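Borkdale Tool Library: Bracket Sorting Is Under Way

The donation from the old Graltgate fixture shop has been sitting in the back room since January, and we are finally getting through it. It came to us in 90 cartons, most of them without labels. The pieces are shelf brackets, mounting plates, hinges, and a good deal of hardware that none of us could name at first. Evaristo Esquivel has been going through the cartons by hand and has logged 1473 parts so far.

Brackets make up the largest share. They are being sorted by finish first, then by the shape of the openings, then by length. Sorting by length alone was tried for the first few cartons and did not work well. Two brackets of the same length can have completely different hole patterns, and a member who needs to match an existing mount at home will care more about the holes.
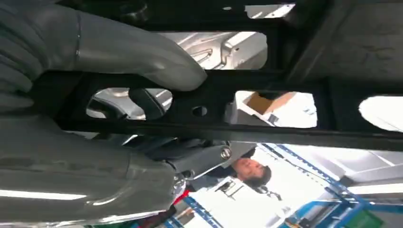
Flat black brackets go in the bins along the left wall. If a bracket has a mix of openings, such as an oval, a small round hole and a rectangular window, it goes in the bin marked Mixed, even if it looks close to one of the plain ones. Scuffs are fine. Bent pieces go in the scrap tub by the door, and please don't try to straighten them on the bench vise.

Machined parts are being kept apart from the brackets. Some of them seem to belong to the Driltar shelving system that Graltgate used to install, and we would like to keep those sets together if we can. If you have an old Driltar parts sheet, Evaristo would be glad to borrow it for a day or two. The copy we have is missing the last page.

Brackets can be borrowed like anything else in the library, but most people will want to keep them. The price is 20 cents apiece for members, any size, and the money goes into the jar at the front desk. Write down the bin name on the pad so the log stays right.

The Cui Street door will be open for bracket pickup starting 23rd June. Use that door only, as the front hall is still full of unopened cartons. Bring the old part with you if you are looking for a match. Measurements over the phone have not gone well.

Empty cartons are free. They are flattened and stacked under the stairs.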